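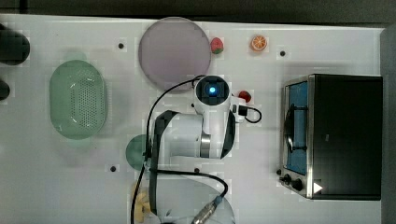 According to Seo-ah Cha, a children's game that drops taps near the edge of a tablet usually has a case problem, and the case should come off before anything is reinstalled. Her order of work is sound and is followed below.

## Missed taps in tablet games

1. Close the game fully, then remove the case and any screen film with lifted corners.
2. Switch the tablet off. Wipe the glass with a soft cloth dampened with water – no kitchen spray, no vinegar.
3. Dry the edges and leave the tablet off for 3 minutes.
4. Restart and test with a plain drawing app. Draw slow diagonal lines from corner to corner. A gap in the same place each time points to the screen or film.
5. If the lines are unbroken, check free storage and install any update for the game.

## Settings for shared tablets

- Brightness: 40 per cent indoors.
- Volume: 70 per cent at most.
- Purchases: password required every time.
- Auto-rotate: off. Drag-and-drop games often lose the held item when the screen turns.

Dragging also fails on some chargers. Unplug and repeat step 4 – if the fault goes, replace the charger.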